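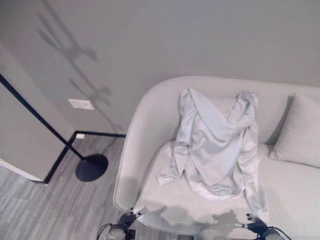

Skerkberg, 2021-09-30

The technician who looks after the two-armed garment cell at the Kesell works begins with the hands. "Arms give very little trouble," she says. "The fingers get dragged over cloth all shift, and cloth carries lint. Most of my bench time goes on lint."

The cell handles soft goods: shirts, fleece, anything that changes shape when it is picked up. Each hand is taken off its wrist after 236 hours of running. Four screws and one connector hold it, and the swap to a spare takes her 26 minutes including the zero check. The hand that comes off goes to the bench, where the cover is peeled back and the joints are blown out with dry air at low pressure.

She does not oil the joints. "Oil holds the fluff, and then it marks the goods. We tried a dry film in March and went back to nothing."

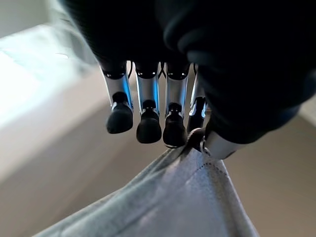
Handling Cells Maintenance, Kesell Works

Grip force is set on cloth, with the block gauge used only to confirm that both hands agree. The controller takes a figure from 0 to 100, and for light garments she starts at 40. A single layer is pinched between thumb and fingers, lifted into a tent and held. If the cloth creeps, the figure goes up by two. If the pinch leaves a shine, it comes down by two and the pads are looked at first.

"People reach for the force setting when the pad is glazed," she says. "You can put it up as far as you like. A glazed pad still slips, and now you've got a tired tendon as well." Pads are roughed with a fine abrasive sheet, wiped, and left to dry before the hand goes back on. She changes them as a set — a new pad beside three worn ones stands proud and takes the load by itself.

The zero check is done with the hand hanging open and clear of everything, fingers pointing at the floor.
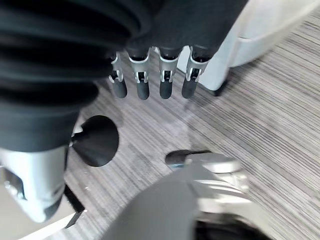
She looks along the joints from the side for any finger that sits forward of its neighbours. One that does has usually lost tension at the palm end, and the adjuster is turned a quarter at a time with the drive off. The wrist bellows are checked in the same position. She runs a thumbnail down each fold, feeling for a split at the root, and rotates the wrist through its full travel to see that the cover follows without bunching.

Cables come next. The Zakharchenko drive units report a fault when a conductor breaks, but they say nothing about a jacket that has begun to rub. "You find that by hand or you find it when the cell stops." She leaves enough slack for the wrist to reach both limits and ties nothing down within a hand's width of the joint.

Thick fleece needs its own settings, stored in the Anis job file under a separate name.
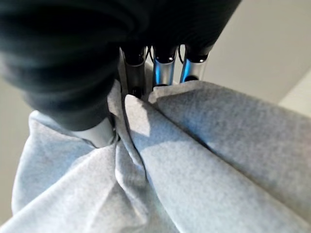

The closing speed is halved and the fingers are allowed to travel further before the controller decides it has a grip. With the shirt settings loaded, the hand stops on the pile and reports success with very little material held. She regards this as the commonest false fault on the cell and asks operators to read out the job name before they ring her.

Her log is a paper book kept beside the controller. Each line has the hand number, the hours, the force figure before and after, and which pads were changed. Spare bellows are on a long lead time, so she orders the next one when the last goes on.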